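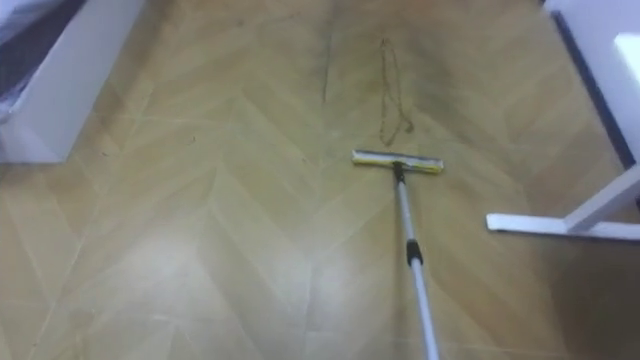
Tùng Phùng

Floor Care in Shared Student Housing - Project Report

1. Background
My project looked at how much water is used to mop the shared floors at Dolosau, a student residence with three storeys. Wood-look floors can swell at the joints if too much water is left on them.

2. Method
In May I compared a string mop and bucket with a flat mop on the same corridor. I measured the water in the bucket before and after each clean with a kitchen jug.

3. Results
The string mop used almost 900 ml per clean. The flat mop used much less, but the pad had to be rinsed twice - this added to the time.

4. Limits
I did all the mopping myself, and only one corridor was tested. Drying time was not recorded. A second round should include the stairs.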